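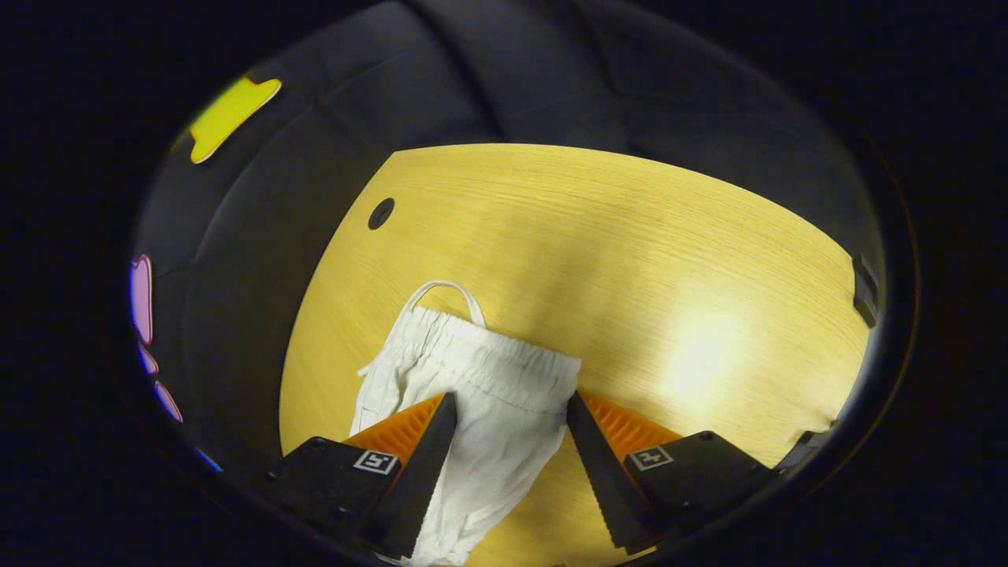
Chapter 5
Buying a Demonstration Kit: The Hand-Held Gripper

Before you start

By the end of this chapter you should be able to read a supplier's offer for a hand-held gripper kit, say what is being sold and what is being left to you, and write a short purchasing note that a colleague in another department could follow. You will need the glossary from Chapter 2, particularly the entries for fiducial marker, fisheye lens and compliance.

5.1 A tool you hold in your own hand

Most of the equipment we have met so far in this book is bolted to something. It has a base, a cabinet and a thick cable, and a person stands well back from it while it moves. The hand-held gripper is a friendlier sort of thing altogether. You pick it up, you squeeze, and the two fingers close on whatever you have put in front of them - a sock, a carton, a bunch of keys - while a small camera above the fingers records the whole business. Later on, those recordings are used to teach a robot arm fitted with the same fingers to do the same job.

Cloth is the usual first exercise, and students are often surprised at how much it asks of them. A wooden block stays the shape it was when you reached for it. A light piece of fabric bunches at the top, hangs down at the bottom and folds behind one finger when you would much prefer it to lie flat, and a good demonstration has to show all of that plainly. We shall come back to cloth several times, so do be patient with it (and with yourself, on your first afternoon).

5.2 The offer we shall be reading

Our worked case is the Plilix hand kit, sold by Walley and assembled at the firm's workshop in Kondness. The basic offer covers 2 complete grippers, each with its camera, a set of soft finger pads, a sheet of printed markers and a carrying case. Walley also sells a yearly service plan, under which worn pads are replaced and the cameras are calibrated afresh every February.

A rival bid came from Daneshvar, who do not sell the hardware at all. They bring their own grippers and their own trained staff, and they hand over 2000 finished recordings at the end of the job. The two offers look so different on paper that it is tempting to compare the totals and leave it there. Please don't! A laboratory that buys the kit has to find people to use it, a table to work at and somewhere to keep the files. A laboratory that buys the service has far less to arrange, but it owns no tools when the job is finished, and every new task means a new order.

5.3 Questions worth putting to a supplier

Ask first about the fingers, which do the hard work and wear out soonest. Can you change a pad yourself, or must the whole jaw go back? Are the fingers on the hand-held tool the same shape as those meant for the arm? Small differences here cause a great deal of grief later, when a movement that suited the one does not suit the other.

Then ask about the markers. On many kits, a small printed square on each finger block lets the software work out how far apart the fingers are, so you will want to know whether spares are supplied and how they should be fixed. A marker that has lifted at one corner can spoil a morning's recordings before anyone spots it.

Lastly, ask about the lens. A very wide view takes in plenty of the table, but it bends straight edges into curves, and the supplier ought to give you the figures needed to correct for this. Bright reflections deserve a mention too, as a polished table by a window can be troublesome right up to the evening.

In the next section we take the Walley offer clause by clause, beginning with the part that buyers most often skip, the terms for returning a gripper that has been dropped.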